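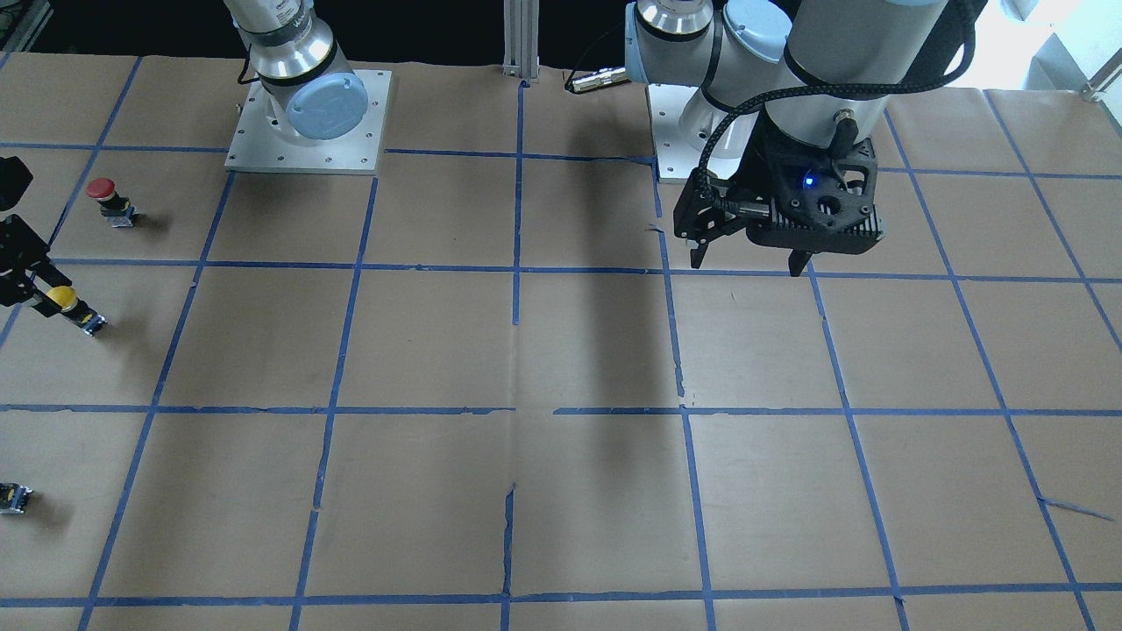 Tabletop marked out in blue painter's tape over brown kraft paper.

Fullstead Council Minutes Binder, A4

Product code: 2406
Pack size: 5 binders
Availability: in stock

A hardback binder for parish, town and district councils that still keep a signed paper copy of their minutes. It holds up to 1,000 loose sheets on two locking posts. Once a volume is closed, the posts are tightened with the key supplied and pages can't be taken out without opening the lock.

The cover is dark green cloth over board. The spine has a label holder for the name of the council, the volume number and the dates covered. Each binder comes with a printed index for ordinances, contracts and motions, plus a register page where members can record an interest in any firm bidding for council work.

Paper is sold separately. We recommend the Purnton ruled minute sheet, which is already punched to fit. Ordinary office paper will also fit if punched with two holes at the standard spacing.

What's in the pack
5 binders
5 keys, all different
5 index sets
1 sheet of spine labels

Lettering
Council names can be stamped on the front in gold or silver. Please type the name exactly as it should appear, including "Town Council" or "Parish Council". Stamped binders can't be returned unless the mistake is ours.

Ordering
Councils may order on account with a purchase order number. For larger orders or older volumes that need matching, contact Rin Shimada in the stationery office and give the code from inside the back cover. Binders coded 2449 take the same keys and posts.

Page updated 27 June 2024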